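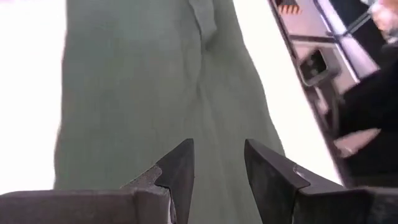

Rekha Suvarna wants to know if I iron mine before they go up or if I just let the creases drop out on their own, and oh Rekha, you have picked the right evening to ask me, I have a cup of tea and opinions.

1/ So. Sage green. I went back and forth on sage green from July until now, which my family will tell you is a long time to hear about one color. Up close it leans gray, and against white it goes softer still, and I love it.

2/ To the ironing question: I don't, mostly. I used to iron every panel on the dining table and then carry it across the house over both arms like a sleeping child, and by the time I reached the window it had new creases anyway. Now I hang first and wait.

3/ The gentle up-and-down wrinkles I leave alone completely. They follow the folds and I think cloth looks friendlier with a few of them. It's the sideways ones from the package that bother me, and those get a spray bottle and the flat of my hand.

4/ Where the fabric doubles over on itself is another matter. That kind of ridge will sit there for weeks if you let it. I go over it with the steamer on low, from the back, and then I go away and do something else (last time it was soup).

5/ Someone asked about the steamer, it's the little Brondel, the 2000 watt one. Mine is old and grumbles. My sister has a Yeom and says hers heats up quicker, and she may be right, but I'm attached.

6/ Please do a test patch on the hem first!! I once put a shiny mark the size of a cookie on a perfectly good linen curtain from Bunau and had to live with a plant in front of it until we moved.

7/ Rekha also asks about washing. Cold, by itself, 30 minutes on the gentle cycle, and out the second it stops. If it sits in the drum overnight you'll be back to ironing on the dining table and thinking of me.

8/ I hang them back up damp. The weight pulls them straight and the room smells nice all afternoon. Put an old towel on the floor if you have wood.

9/ Oh, and the shade name, for the three of you who messaged: Vasberg, color 1113. Write the number down, they have 2 greens that look the same on the website and are very much cousins and not twins.

10/ Going to go look at the hem on the other panel now, I have a feeling I pinned it a little long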